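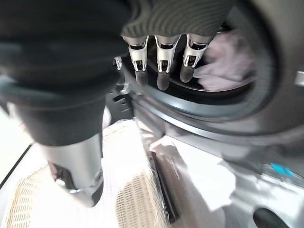 1/20

Thread on the laundry loading results from our group at Drondton. The short version: a change in how we label the training episodes did more for us than a bigger dataset did. The longer version follows, with the parts that went badly.

2/20

The task is loading a front-load washer with a multi-fingered hand. Clothes start out near the machine and have to end up fully inside the drum, clear of the door gasket. The policy works from camera images, including a small camera at the wrist, plus joint positions.

3/20

Most published laundry work is folding on a flat table. Loading gets less attention and I think it is harder in one way: the last few inches. The hand goes into a dark hole, the cloth blocks part of the view, and the rubber ring around the opening grabs fabric.

4/20

We collected 484 demonstrations by teleoperation. Teemu Hakala did most of the driving and is a lot better at it than I am. You can tell our episodes apart in the logs by how long the hand hovers at the door. Mine hover.

5/20

The hand wears a fabric glove over the back and palm, with the metal fingers left bare. The glove keeps lint and threads out of the joints. We started without one and lost a day picking sock fibers out of a knuckle with tweezers.

6/20

The glove moves a little on the hand, and knit fabric shows up in the wrist view all the time. Early policies treated the glove as laundry. They would reach the drum with nothing in the grip and do a very nice release of nothing.

7/20

First fix we tried was masking the glove out of the image. It helped with the empty releases and hurt everything else, probably because the mask also covered cloth near the palm. We dropped it after a week.

8/20

Second fix was more data. We went from 200 demonstrations to the full 484. Pickup got better. Release did not. The policy still let go too early, with the garment hanging over the gasket.

9/20

So we looked at the failures by hand. Fergus Ritchie watched every failed rollout from July onward and sorted them. Nearly all the bad ones were release failures, and in nearly all of those the fingertips were at the rim and had not gone past it.

10/20

The demonstrations had the same problem in them. A person driving the arm can see the whole room and will let go at the rim if the shirt happens to be swinging the right way. The wrist camera can't see that. The policy learns "let go at the rim" and misses the reason.

11/20

What we changed: each demonstration now gets one extra label, the moment the fingertips cross the plane of the door. We mark it from the wrist video. During training the policy predicts whether it is past that plane as a side output, next to the actions.

12/20

That's the whole method. We call it the Ondent label because the annotation tool was already named Ondent and we didn't want to name a second thing. Labeling is quick. You scrub to the crossing and press a key.

13/20

At run time we also use the side output as a gate. If the policy wants to open the hand and the prediction says it is still outside, the hand stays closed and the arm keeps moving. The gate is crude. A fixed threshold, no tuning per garment.

14/20

Results, 40 rollouts per condition, same washer, same mix of garments. Success means the garment is all the way in and the gasket is clear.
Baseline: 21 of 40
Side output only: 28 of 40
Side output plus gate: 34 of 40

15/20

I would not read much into the gap between the last two. It's 40 rollouts each. The gap from the baseline I trust more, and it held up when Teemu reran the baseline and the full version on a different day with the order shuffled.

16/20

Things that still fail. Fuzzy knits cling to the fingers after release and come back out with the hand. Long sleeves hang over the rim even when the rest is in. Anything dark against the dark drum is bad, since the crossing prediction gets noisy with so little contrast.

17/20

Light matters more than I expected. With strong light on the front of the machine the panel washes out and the inside of the drum goes close to black. We tried locking the exposure for the drum, and then the policy couldn't find the clothes outside it. Exposure is back on auto for now.

18/20

Someone at Valtonen asked if a depth sensor would make all this unnecessary. Maybe. We had one on the arm earlier and it gave poor readings off the shiny metal of the hand and the rubber. I'd like to see someone else try it with a better sensor.

19/20

Limits: one washer, one hand, one room. We have 5 test rollouts on a second machine, a Dristen with a smaller door, and 2 of them worked. That is too few to put in a table, so it goes in a footnote. The gate threshold was clearly wrong for that door.

20/20

The write-up has the label format, the sorting sheet Fergus used for failures, and the rollout videos, including the failed ones. If you run a loading or bin-packing task and already have wrist video, you can add the crossing label to old data without collecting anything new. Questions are fine in replies. I'm slow on weekends.

Adding one reply here since three people asked the same thing: yes, the operator sees the wrist view during teleop, in a small window beside the main one. Teemu uses it. I mostly forgot it was there, and it shows in my episodes. We tried training without my demonstrations and the baseline went from 21 to 23 of 40, so I am only part of the problem.

And for the person asking about closing the door: not part of this task. A person closes it. Fergus has a separate policy for the door that works on its own, but we haven't chained the two together yet. The arm ends the loading task in a pose the door policy has never seen.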